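Reading time: 3 min

2021-03-16, by the Lusow field team

4.2 Promised benefits and what residents report

The stadium at Lusow was sold to the town on three things: a road, a clinic, jobs. Section 4.1 covered the road (half of it paved, up to the Bosik depot, then gravel again). This part deals with jobs and with the market, which turned out to matter more to people than we had planned for. Our question list had only one item on it. Should have been more.

Household survey first. 272 households, all inside the old parish line. Of these, 99 said at least one member had worked on the site at some point during construction. Fewer had work there after the opening. Most of the later jobs were match-day only: gates, parking, cleaning. Paid in cash by a subcontractor, Noveo, with no written contract in most cases we heard of. Several people used the same word for it, "borrowed" work. We kept the word as a code in the interview analysis.

Traders are a separate group and do not overlap much with the survey. Before the build there were 90 registered stalls on the lower field. The town moved them to the Vuorinen lot, behind the bus turnaround, and said the move was for two seasons. They are still there. Rent went up twice. Foot traffic is poor except on match days, and on match days the police close the turnaround, so buyers can't get in from the east side anyway. See the map in the appendix.
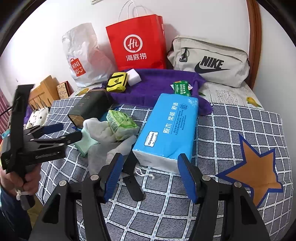 Figure 4.

Compensation is harder to pin down. The town's notice gave a flat sum of 595 per stall, in local currency, to be paid before the move. Traders' accounts differ. Some got the full sum, some got it in two parts, a few say they never got a thing and have the unsigned forms to show for it. We could not match their accounts against town records becuase the ledger for that year was not released to us. Request sent in February, no answer at time of writing.

Two points on method. Interviews with traders were done at the stalls, during business hours, so many were short and broken up by customers. Also, people who left the trade altogether are missing from the sample, and they may be the ones who lost most. The results here probaly understate the harm. We come back to this in section 6.

Anger was not the main tone, which surprised us. More a kind of tiredness. Older residents still go to the matches, and a fair number said they like having the team in town. They just want the road finished.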